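New pads for the hand gripper, and a pin that would not budge

I've had my hand-held gripper for a good while now, and in August it finally got the proper strip-down I'd been promising it.

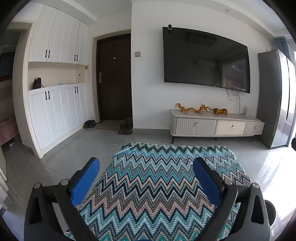
It had been feeling vague for weeks. You'd squeeze the trigger, both fingers would swing in, and then the left one would sort of think about it for a moment before catching up. Fine if you're picking up a sock. Not so fine if you're logging every pick, because the recorded opening and the real opening stop agreeing with each other, and then whatever you train on it learns the wobble along with everything else. Mine gets used for home tidying runs (folding, mostly, and moving things from one place to another place) so it does a lot of open, close, open, close. The counter in my logging script said 584 picks since the last time I'd touched the linkage, which was rather more than I'd have guessed!

So, kettle on, tray out, and I started with the pads. The blue ones are my favourites so far. I buy them from a small shop in Folham that casts them in batches, and they sell two grades: the Ryu, which is the soft one, and the Purura, which is firmer and lasts longer but slides about on anything glossy. I stick with the Ryu. (If you're searching for the firm ones, the shop's own listing spells it Purnura, and I have no idea which is right. Type both.)

Old pads come off with a bit of warmth and patience. I use a hairdryer on the low setting and roll the pad away from the tip end, then clean the seat with isopropyl and leave it alone for ten minutes while I do something else. Pressing the new pad on is the bit I always rush. The trick I've settled on is to close the fingers gently on a scrap of card so both pads line up against the same flat thing, then clamp the lot with a rubber band and leave it for 48 hours. Yes, two whole days. I did try one overnight once and the corner lifted by teatime.

While the glue on a new pair is curing you can't do the pins, so do the pins first. I did not do the pins first. I had the pads on and banded before I remembered, said a rude word, took the band off again and started over with fresh glue. Learn from my evening, please.

The pins themselves are simple little things. Each finger has one out at the corner and one further in towards the pad, and they want to turn freely with no rattle. Three of mine slid out with a fingertip. The fourth, the inner one on the left, needed a drop of penetrating oil, a wait, another drop, a longer wait and finally a tap with a brass drift, and when it came out it had a ring of grey fluff packed around the middle like felt. Wool, I think. That was my lazy finger, right there. I cleaned the bore with a cotton bud, polished the pin with 600 grit wet-and-dry until it stopped looking scratched, wiped everything twice and put it back with the tiniest smear of dry lubricant. Don't use grease. Grease is how you get the felt.

Then the dull part, which is checking it. I close the fingers fully and zero the reading, open them fully and write down the number, and repeat that 20 times in a row. Before the clean, the open reading drifted all over the place. Afterwards it sat still apart from one odd value early on, and I'm fairly sure that one was me not squeezing all the way. I also do a slow close while watching the two tips to see whether they arrive together, and now they do, near enough that I can't pick a winner.

A couple of bits for anyone with the same sort of tool. Mark which pin came out of which hole, even if they look identical, as mine have worn in slightly differently. Keep a spare pair of pads in the drawer, in the bag, out of the sun. And redo the lens calibration once it's back together, even if you swear you never knocked the camera. I'd swear that too, and mine had moved.

Next job is the trigger spring, which has started to squeak on cold mornings. I've ordered two in different strengths and I'll put up the results once I've had a week with each.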